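Section 4. Padlocks and keys

The Jultero set-up sheet says any lock will do. I doubt that. Try each one yourself before you hang it on a locker.

4.1 Sorting the keys

1. Lay out the locks with room between them. Leave the lockers alone for now.

2. Check what is on each ring. The packing slip claims every key is tagged – don't take its word for it. A small bunch on a thin metal ring is easy to mix up with the next one.

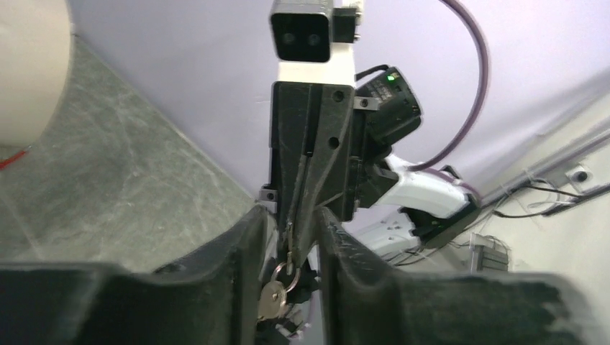 3. Write the locker number on the tag yourself. The printed numbers stop at 300, and Zarunholm has lockers past that.

4.2 Trying the locks

4. Put the key in and turn it. The shackle should spring up without help. If you have to wiggle the key, set that lock aside, whatever the box promises about "smooth action."

5. Keep brass and black locks apart in your notes. They are supposed to take different keys. Tihomir Ristić found 11 in the July delivery that didn't follow the rule.

Note: Leave the key in an open lock until you have written it down.

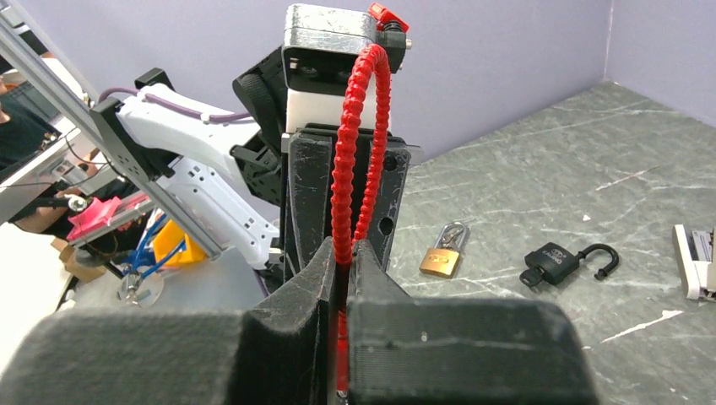

6. Close the shackle, pull hard, and open it again.

Caution: Oil is not a fix for a bad lock. Send it back.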